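Setting out the parts before you begin
October
By the Andden workshop guides team
Reading time: 2 minutes

Welcome to the second part of the Andden set-up guide. If you have come straight from unpacking, do put the kettle on first (and drink your tea somewhere else, please, well away from the bench). Laying out the parts is a quiet little job, and an easy one to rush when you are longing to see the thing put together. Everything later in the guide goes more smoothly when it has been done with a bit of patience.

You will need a shallow metal tray with raised edges, a sheet of plain white paper, and a table with good light. The tray stops small parts rolling off on to the floor, and the paper makes it so much easier to spot a dropped screw or a stray snip of wire. We like paper of 100 gsm, which lies nice and flat, but whatever you have in the printer drawer will do perfectly well.

1. Wipe the tray with a dry cloth and lay the paper inside. Trim it if it rides up the sides.

2. Lift the round circuit board from its bag by the edges and set it down with the components facing up. Keep your fingers off the small parts as far as you can, and leave the green connector block clear of anything that might lean against it.

3. Put the solenoid down on its side with a bit of space in front of the plunger. Its lead is thin, so let it curl as it likes.

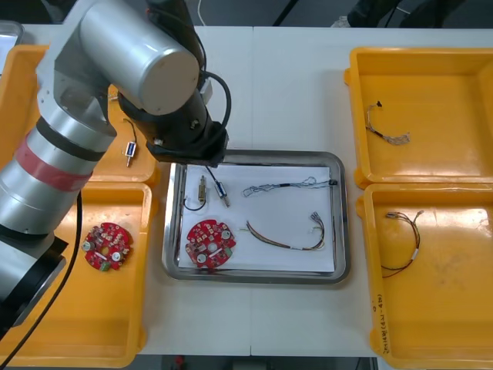 4. Stretch the wire harness out along the paper, well apart from the board. There is no need to untwist the strands; they are meant to travel together as far as the connector, and once they have been pulled apart they are a dreadful nuisance to get neat again.

5. Run your eye along each lead, from one end to the other, looking for nicks or flattened places. A gentle bend is nothing to worry about. If you find bare metal showing where there ought to be a covering, put that part to one side and write to us before going any further.

Note: Kits packed at our Drostcombe workshop have the harness coiled in a paper band. Slide the band off gently instead of cutting it, as a blade can so easily catch a strand. Kits from Trindley come with the harness in a bag of its own. The harness is 350 mm long in both, so you can follow the same steps whichever you have.

Caution: A metal tray conducts electricity. Do all of your laying out with the power supply unplugged, and never test the board while it is resting in the tray, even with the paper underneath it.

Caution: Small parts are a choking hazard. If you are called away, put the tray up somewhere high, out of reach of children and pets.

When you are happy with everything, leave it all where it is and turn to "Fitting the board to the Ocampo base". You will be reaching for the board first and the harness last, so it helps to have the board on the side nearest to you.

Questions about this guide? Write to the Andden help desk and quote the number on your box. © Andden. All rights reserved. Back to top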